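She has lived in Vorach all her life and has voted in every town election but one, the year her second child was born. This spring she stopped being a registered member of either party, and in May she began going door to door for a ballot measure that would take party labels off the ballot for local offices. We talked on her porch late in the afternoon, after her shift at Panyasiri, where she works in the billing office.

The measure is short. It would list candidates for town council and school board by name only, and it would drop the primary in favor of a single vote in the fall. Supporters needed 400 signatures to get it on the ballot. They turned them in with nine days left.

"I did 50 of those myself," she said. "It took me longer than it should have. People want to talk about the president, and I don't have anything to say about the president. I'm there about the council."

She was a party member for most of her adult life, and she used to make calls in election years. What changed her mind was the vote over the Floltard property, the old lot behind the rail station. The council has seven seats. The members split along party lines on whether to sell it, and she had attended enough of the meetings to think that several of them didn't agree with the way they voted.

"You could hear it when they asked questions. Then the vote came and everybody went back to their side. It was a parking lot. There is no party position on a parking lot."

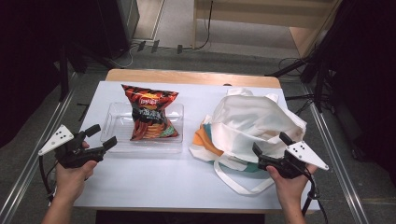 I asked whether the labels do some good, since plenty of voters know little else about the people running for school board. She has heard this at the door more than any other objection.

"It's a fair point. I used the label that way for years. I'd get down to the bottom of the ballot and just go straight across. But I couldn't have told you one thing those people wanted to do."

Both local parties oppose the measure. A mailer that went out last month said it would let candidates hide what they believe. She kept her copy and has read it more than once. She thinks the mailer is partly right — some candidates will hide — but she says they do that now.

She doesn't know if it will pass. Turnout in Kondotier, the newer part of town across the river, is usually low, and most of the people she met there hadn't heard of it. She plans to go back in the evenings, when more of them are home.

I asked if she would ever run herself.

"No. I've been asked, and no. I don't like speaking in front of people. I can do one person on a porch."

She still gets mail from her old party asking for money. She hasn't asked them to take her off the list.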